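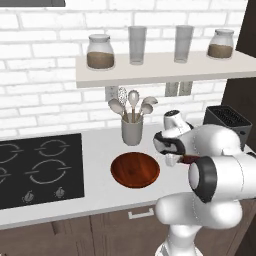
*Image credit: Kavitha Ramasamy*

# Groma: parish festival notices

I started Groma in January after missing our own harvest supper (I'd read the wrong noticeboard, don't ask). It's a plain CSV of 3495 notices for religious festivals and holy days, typed up from local newsletters, with Easter, Diwali, Eid and a good few saints' days I'd never heard of!

Columns are `title`, `faith`, `venue`, `starts` and `notes`. Times are local. If a newsletter only said "after evening prayers", I left `starts` blank and put the wording in `notes`. 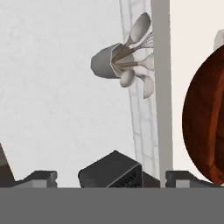 *Issue 5*

## Things to watch for

- Venue names are a mess. Stulitz Hall and "the Stulitz" are the same building, and I haven't merged them yet.
- Eid dates were often printed as provisional, so check `notes` before you plot anything.
- The Nyitrai newsletters were faded, and up to 300 rows from them may have typos in the titles.
- The Illis folder has no Lent notices. Gráinne Lenihan is looking for the missing pages.

I've taken out phone numbers and home addresses. If you spot one I missed, please open an issue and I'll pull it the same day.

Last update: Sat 27 April. `sample.csv` has the first 1000 rows if you just want a nose round.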